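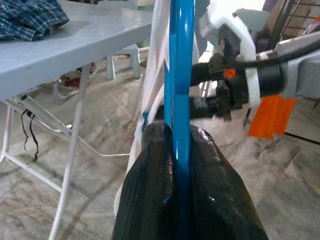
How often should the tape on the gripper fingers be changed? Every 200 picks, or sooner if an edge starts to lift, and always both fingers together so they stay the same thickness.

Good, that's the question I get most, so I like to have it out of the way before my first proper slide.

Thank you all for coming, and thank you to Nadine Nassar for giving me the slot after coffee, when people are awake! I look after the two-arm cell at Skaston, along with Munther Farah, and I want to talk about the very ordinary business of keeping it going.

(Slow down here. Last time I rushed.)

Start with the fingers. We wrap them in glossy black tape, and I know some of you prefer bare pads, and we can argue over lunch. What I like about tape is that you can see wear on it from across the room. Wipe the finger down, let it dry, wrap from the tip toward the base, and press the end down with your thumb for a good long while. Longer than feels polite.

Next, the blue rod. Our grip check is simply to close on it and hold for 60 seconds with the arm still. Look at how it sits between the two fingers. If it leans, stop and check the finger screws before you touch any settings, please. I once spent a whole afternoon in June changing numbers when a screw was loose, and Munther still brings it up.

Then cables. With two arms working close together, move both slowly through their full reach and watch every cable as you go. Straps and cloth too, anything soft that could wander in between.

(Ask for hands: who keeps a written log? Wait for the laughs.)

Ours is a paper notebook. Shadi Shboul started it, and we're up to entry 975, most of them one line long. Date, what we did, initials.

Pass the spare fingers around now. Get them back before questions, Nisreen needs them this afternoon.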